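Préparer l'achat d'un petit bras robotisé pour l'atelier : nos conseils avant de sortir la carte bleue

Conseils d'atelier, rubrique Équipement

On nous écrit souvent pour nous demander quel bras choisir, et je réponds presque toujours par une autre question : qu'est-ce que vous voulez lui faire ramasser ? Prenez une feuille, un café, et notez les pièces qui passent vraiment sur votre établi pendant une semaine. Les longues, les plates, les rondes qui roulent dès qu'on a le dos tourné. Cette liste vaut mieux que toutes les fiches techniques, et elle vous servira encore quand il faudra discuter avec le vendeur.

Regardez d'abord la pince, ensuite le bras. Chez Ukano, le modèle d'entrée de gamme est vendu sans doigts (c'est écrit, mais en tout petit !), et il faut ajouter 334 euros pour la paire standard. Chez Jirnmont, les doigts sont compris, mais leur forme ne convient pas à tout, et une rondelle posée à plat reste une vraie petite épreuve. Demandez l'ouverture maximale et l'épaisseur du bout des doigts. Si vous pouvez, apportez vos pièces à la démonstration.

Des pièces de formes variées, posées sur un plan gris, à portée de pince.
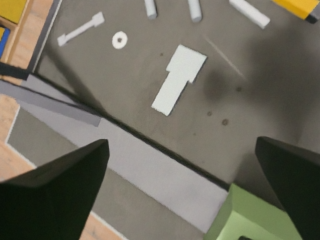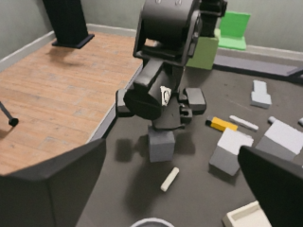

Pour le budget, j'ai pris l'habitude de faire deux colonnes. Dans la première, le bras, la pince et l'alimentation. Dans la seconde, tout ce qu'on oublie : la plaque de fixation, les câbles, un plateau à rebords pour que rien ne file par terre, des bacs de tri, l'arrêt d'urgence s'il n'est pas fourni. La première fois, ma seconde colonne montait à quelque 200 euros et j'étais assez fière de moi, jusqu'au jour où j'ai découvert les frais de port de la plaque. Elle pesait 35 kilos, livrée au pied de l'immeuble, et j'habite au troisième.

Mesurez votre table, et mesurez-la bras déplié. Les fabricants donnent la portée depuis l'axe de la base, alors que la base elle-même prend de la place et qu'il faut encore loger l'arrière du socle et les prises. Un gabarit en carton à la bonne longueur, que l'on fait tourner à la main au-dessus du plan de travail, vous montrera tout de suite si l'étagère du fond est condamnée. Chez moi elle l'était.

Question éclairage, gardez un peu d'argent de côté si vous comptez ajouter une caméra. Le bras fait de l'ombre sur ce qu'il vient chercher, surtout avec une lampe unique au plafond. Deux petites lampes placées de part et d'autre corrigent déjà bien les choses, et un fond mat évite les reflets.

L'occasion peut être une bonne affaire. Semaan reprend des bras d'école et les revend révisés, avec six mois de garantie. Faites-vous préciser le nombre d'heures de fonctionnement : au-delà de 1 000 heures, je demande le changement des courroies avant livraison, ou une remise équivalente. Vérifiez aussi que le logiciel s'installe encore sur un ordinateur récent.

Et si vous hésitez toujours, louez ! Stadarari propose une formule au mois, déductible du prix si vous gardez la machine. Février est le bon moment pour appeler, les stocks sont pleins et on prend le temps de vous répondre. Pensez à conserver le carton d'origine et ses mousses, ils sont exigés pour le retour.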